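Progress report to the Unden Fund, second period
Project: Well water in the Laitinen valley villages
Prepared by Biljana Kolev, project coordinator

1. Where we are now

In the first report I explained that the spring floods made many private wells cloudy, and that most households did not know whom to ask for a test. Since then we have received 1,077 water samples. The plan for the period was smaller, so we are satisfied with this result. The full register of private wells in the valley has 1,842 entries. Some of these are dry or closed, and Urho Nieminen is checking them with the parish lists.

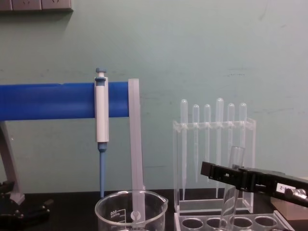

Sampling is done by the households themselves with a bottle and a sheet of instructions. The first version of the sheet was too long, and several people filled the bottle from the garden hose. Glenys Pryor rewrote it with larger letters and drawings. In the laboratory the work is more ordinary: a measured amount is taken from each bottle with a micropipette, like the white one with the blue plunger hanging on its bar, and the results are written under the number of the well. We test for bacteria, nitrate, iron and manganese.

2. Results until April

Nitrate is low in the upper villages and higher near the fields, as we expected. Iron is a matter of taste and stained laundry for most families, but it is the subject of most telephone calls. Where bacteria were found, we called the owner the same day and sent the advice letter after.

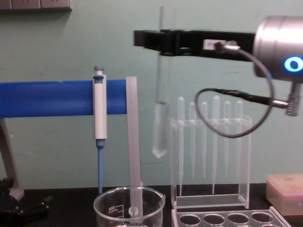 We also asked each owner about the age and depth of the well. Many did not know. Eero Kemppainen visited the oldest farms and found three wells which are not in any register — they are now added.

3. Delays

The new database from Arketti came six weeks later than agreed. In the meantime we used a spreadsheet, and 2 results were sent to the wrong address. Both owners have been informed and the letters were corrected. 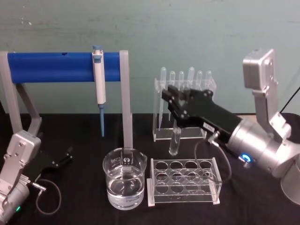 The other delay is the public meeting in the lower village. The hall had a roof repair, so we moved the meeting to the next period. Impi Lahtinen has booked the school instead.

4. Money

Postage cost more than planned and travel cost less. We ask for permission to move 1,461 euros from travel to postage. The total budget stays the same.

5. Next period

We will repeat the test for all wells where bacteria were found, hold the meeting, and send every household a short summary for its own village. The draft of the summary will be sent to you for comments before printing.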